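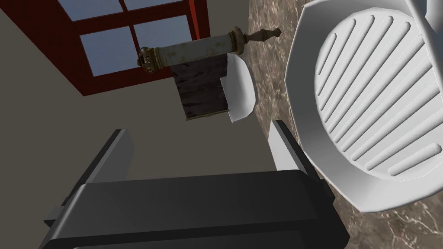

Figure 3. Wrist camera view in simulation, with the fingers of the parallel gripper open and a white plastic chair close on the right.

4.2 Camera placement

We compared two camera placements in the simulated rooms, using the same controller for both. The wrist camera moves with the gripper and keeps the fingers in view, which helps in the last few centimeters of a reach. Its weakness is large, close objects. A chair near the palm can take up much of the image, and the policy then has little else to work from.

The body camera sees both arms and more of the room. 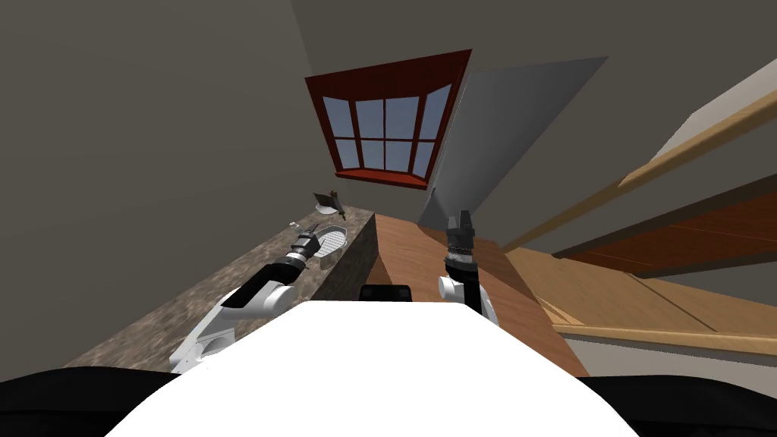

We kept the camera tilt as it was and did not level the images before training. Barbier and Collet tried leveling in an earlier version of the Clisier controller and saw no clear gain, while the extra step slowed the control loop.

Each placement was run on 4 tasks, with 20 trials per task. Start poses were drawn from the same list, so differences between runs come from the view and from controller noise – we did not try to separate the two further. A trial was stopped after three failed grasps. Runs that used both cameras took roughly twice as long to train and are reported separately in Section 4.3, along with the Breleo arm settings.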